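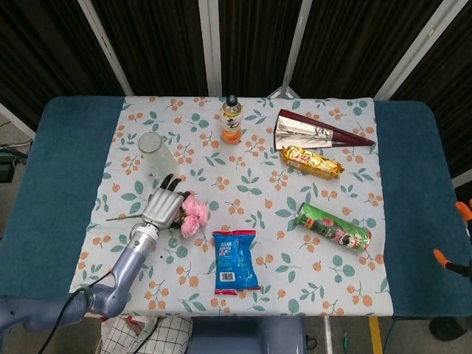 Minutes – end effector comparison, hand vs. two-finger gripper

Present: Asmaa Alaoui (chair), Miłosz Zawadzka (minutes), Younis team. Coler sent regrets and a longer cable.

1. Previous minutes
Approved after the word "gentle" was struck from item 2.

2. Jointed hand, left arm
Asmaa reported on the flower and the clear cup. The flower is the one she cares about: soft petals, thin stem, very little to hold. Miłosz asked whether a robot needs to pick up a carnation-like flower. The chair noted that he asks this every July.

3. Gripper with orange tips
The Younis team would like it tried first on the green snack can, lying on its side. The folded fan goes last, by general agreement and some dread.

4. Object set
Bottle, cup, flower, fan, snack bar, can and blue bag stay in. The fruit-print tablecloth also stays. Jotine wanted plain gray; the motion failed for lack of anyone else wanting it.

5. Controller
Nosteo build 1134 to be used for both sides. No updates between runs – Miłosz asked that this be minuted in full, and it has been.

6. Actions
Asmaa: grasp order, 5 attempts per object.
Miłosz: tidy the cables on the floor. Carried over.
Younis: spare fingertips.

Next meeting at 9, same room.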